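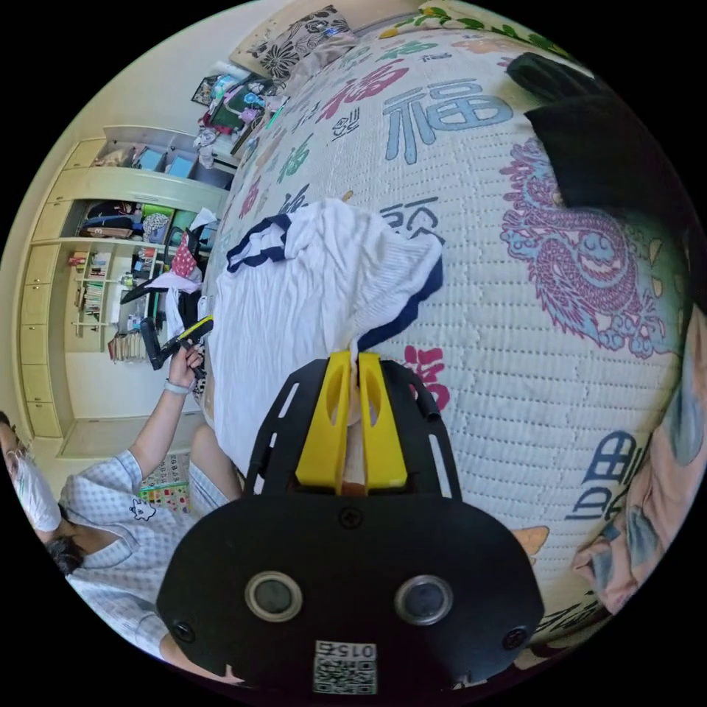 Teaching a robot to fold a shirt, without the robot

Drostanville, 19 April 2025

Cloth is hard for robots. A mug keeps its shape when it is picked up, but a shirt takes a new one every time, and a program that handled it well on Monday's pile may fail on the next. The team at Ivby thinks the answer is more practice in more homes, and it has stopped sending robots to get it.

Its method, called Cavo, uses hand-held grippers. A person holds one in each hand and does ordinary laundry work on a bed or a sofa – picking up a garment, spreading it, folding it. Each tool records what its camera sees and how far the fingers are open. Software then works out the path each hand took through the room, and a two-armed robot is trained to follow similar paths.

For the latest study, people collected 1043 folding runs in 106 homes. The rooms were left as they were. Patterned bedding stayed on, and so did the clutter at the head of the bed. Earlier data had come from one lab table with a gray top, and robots trained on it often lost track of a sleeve as soon as the background changed.

The team tested the new model in 9 bedrooms it had no data from. It finished up to 100 folds in a row on short-sleeved tops before a person had to step in. Thin white fabric on light bedding gave the most trouble, and dark trim helped, apparently by giving the model an edge to look for.

Fitted sheets are still out of reach. So is anything inside out. Zwahlen, which makes the arms used in the tests, plans a second round in June with softer fingertips and a slower first grasp.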